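# Small padlocks, blue and black

Posted 12/11/20

Trerkeck Lockers uses small keyed padlocks on its day lockers and parts drawers. This page has four photos, followed by notes on how the locks are bought, keyed, cleaned and put away. The notes replace the sheet that went out in May.

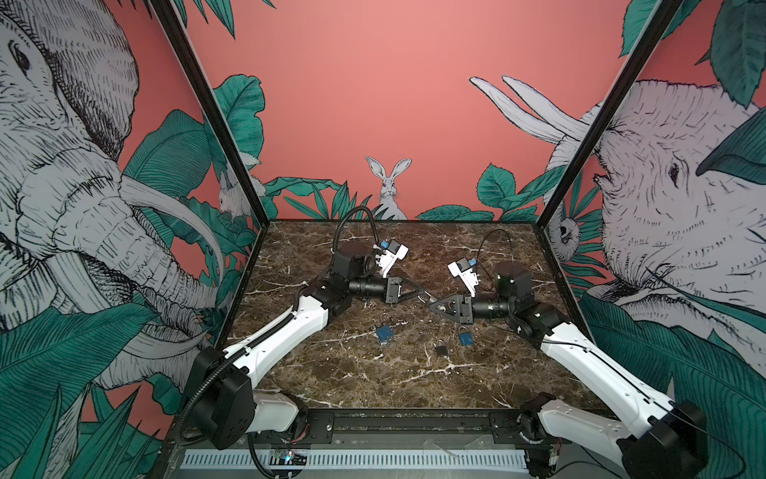

Two blue padlocks with a small black one between them.
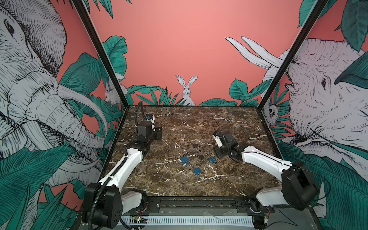 Three of the five have blue bodies and silver shackles.
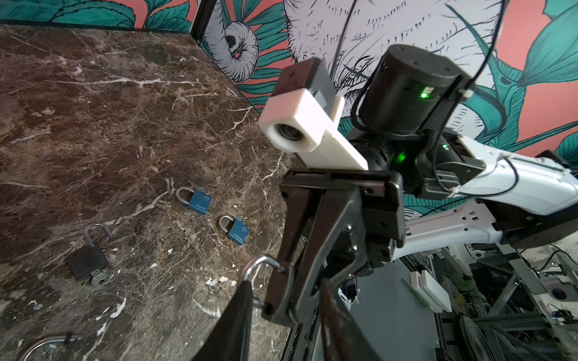

The black lock on the table is open, with a pair of keys on a ring at its corner. The blue ones have small white labels or logos on the front.
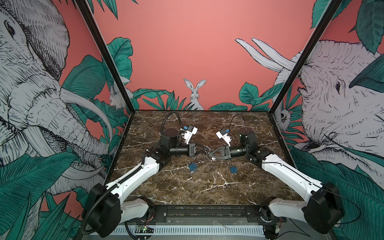 Pink back panel, with big black-and-white animals and green foliage on the left and right.

*All four photos: dark brown marble-pattern tabletop, illustrated walls.*

## Colors

Blue locks go on day lockers. Black locks go on parts drawers and on the cabinet under the front counter. The colors have no other meaning, and a blue lock will fit a drawer hasp if the black ones run out. When that happens, write "blue" next to the drawer number on the board so the right key gets pulled later.

We tried a red set for one season. The finish wore off at the corners and the locks got mixed in with the lost-and-found box, where people took them for luggage locks. The red ones that still work are in the bottom drawer and can be used on anything that stays indoors.

## Buying

The last order was 200 locks from Karras, split evenly between the two colors. They ship in cartons with the keys already on rings. Check a few from each carton before signing for it. Push the shackle closed, pull on it, then open it with both keys. A key that has to be jiggled on a new lock will usually get worse, so send that lock back with the carton slip.

Felteo makes a lock of nearly the same size with a slightly thicker shackle. It doesn't pass through the older drawer hasps. If you are buying locks for the older drawers, bring a hasp to the store and try it at the counter.

Don't buy keyed-alike sets for the day lockers. They look the same as the regular ones once they are out of the packaging, and then one customer's key opens another customer's door. Keyed-alike sets are fine for the parts drawers, as long as the whole set stays in the same row.

## Keys

Each lock comes with two keys. One goes out with the locker and the other goes on the numbered hook behind the counter. Keys should be tagged before they are separated. The Wuvex paper tags are the ones we keep in stock. Write on them in pencil, because the marker in the counter drawer bleeds through when the tag gets damp.

If a customer loses a key, hand over the spare only after the locker is opened and checked with the customer standing there. The lock is then retired from that locker. Put it in the one-key tray along with its remaining key. Locks in the one-key tray can go on drawers but not on day lockers.

A few things that have caused trouble:

- Taking both keys off the ring to make the ring easier to open. Slide one key off, tag it, then do the other.
- Hanging the lock by its shackle on the key hook. The hooks bend.
- Leaving the key in a drawer lock. These keys are short and the drawer above catches on them.

Keys with no tag and no lock go in the jar. Every so often somebody tries the jar keys in the locks with no keys. It is slow work and finds a match now and then. Two people can do it faster if one handles the blue locks and the other handles the black.

## Cleaning

Wipe the body with a dry cloth. For sticky residue from labels, use a cloth with a little rubbing alcohol and keep it away from the keyhole. Don't soak the locks.

A stiff lock gets a small puff of dry graphite in the keyhole. Put the key in and out several times and turn it, then wipe the key. Cooking oil has been used in the past and should not be. It gathers lint, and the lock ends up stiffer than it was. Locks that have already been oiled can be flushed with lock cleaner and left open overnight on newspaper before the graphite goes in.

If the shackle pops up slowly, check for grit in the hole on the short side. A toothpick will get most of it out. If it still hangs up after cleaning, mark the lock with tape and put it in the repair tray.

Do three test closings before any cleaned lock goes back in use, and use the spare key for at least one of them. The spare rarely gets turned, and a bad one can sit on its hook for a year without being noticed.

## Putting them away

Store locks closed, with the keys on a ring through the shackle. An open lock in a bin catches on everything else, and the rings get tangled. The blue bin and the black bin are both on the second shelf, next to the spare hasps. The one-key tray and the repair tray sit on the shelf below.

The bins hold more than they should. When a bin is full to the rim, the locks at the bottom get scratched from people digging. Start a second bin instead. Clean bins are stacked by the back door.

Locks coming back from outdoor lockers should dry on the counter before they go in a bin. If one has rust on the shackle, sand it lightly and wipe it down. If the rust is down inside the body, throw the lock out and note the locker number on the board so a new one can be assigned.

## Hasps

Drawers with the older hasps have a narrow slot, and the lock has to go in from the left. From the right, the body rests against the drawer pull and the shackle won't close all the way, although it can look closed. Give it a tug. The newer hasps take the lock from either side.

Loose hasp screws should be tightened by hand. The drawer fronts are soft and a power driver strips them. Spare screws are in the same box as the spare hasps, and the longer ones are for the day locker doors.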